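Home Explore Notifications Messages Lists Profile

Prodwood Puzzle Post
February 23, 2024

Thread time, friends. I have been putting off telling you all about my winter of secondhand board games, and it has gotten long enough that I'd better just sit down and do it (get yourself a cup of something).

It started with one copy of Zekanell, the old trading game my aunt used to bring to the lake. I hadn't seen one in years and there it was on a thrift store shelf for 800 cents, as the kid at the register put it, which made me laugh all the way to the car.

Half the cards were out of order and two of the little ships were gone. I wrote to a few collectors and a very kind person mailed me spares from a worn-out set, and wouldn't take a dime for postage! 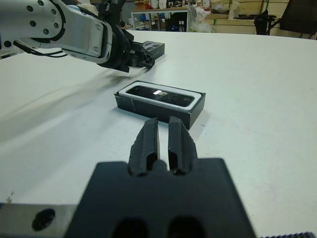 DUDEK, February

Boxes are my soft spot, I'll admit. A lid and a base that still fit snugly make me happier than a mint set of cards. For split corners I use plain white glue and a strip of paper on the inside, then leave it overnight under a dictionary.

Then came the jigsaws. I did a 559-piece harbor puzzle over one long weekend, and after that a 1375-piece one called Prinus that took me most of a month. All that sky. I still see it when I close my eyes.

My best advice if you're buying used: ask the seller whether they've put it together themselves. You'd be surprised how cheerfully people will tell you "oh, there's a piece missing by the lighthouse."

Next up is a word game with 188 tiles, and I'm saving it for June, when my sisters come to stay and we can argue over spelling on the porch. If you have the rules for the older edition, please send them my way. Mine stop at page six.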